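How to move a pedestal table on castors

Most guides to shifting a table on wheels tell you to give it a push and off it goes. I have my doubts. A top sitting on one central pole will lean before it rolls, and the castors rarely all point the way you're headed.

Clear the top first. Yes, even the lamp. People say a heavy item steadies things, and I've yet to see it.

If your castors have locks, release every one. Check by nudging the base with your foot, as the little levers on my Talgate table feel released when they aren't.

Stand at one side and take hold of the edge near two corners, thumbs on top, fingers underneath. Keep your hands low and push along the floor. Leaning on the edge only tips the far side up.

Start slowly for the first 10 cm or so of travel, until the wheels swing round. After that it should roll with very little effort. If it doesn't, look for hair and carpet fluff in the castors before you buy the silicone spray everyone recommends. I bought it. The fluff was still there.

At a door strip or rug edge, stop. Get someone on the other side and lift together by the base or pole. I wouldn't trust the screws under a light top with the whole weight, whatever the Asmont leaflet says about "easy lifting".

Lock the castors again at the other end, if you can. 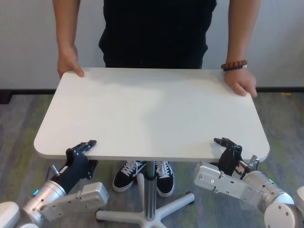 Can I pull the table instead of pushing it?
Pulling works for short distances on a hard floor, but keep your toes clear of the base and go slowly.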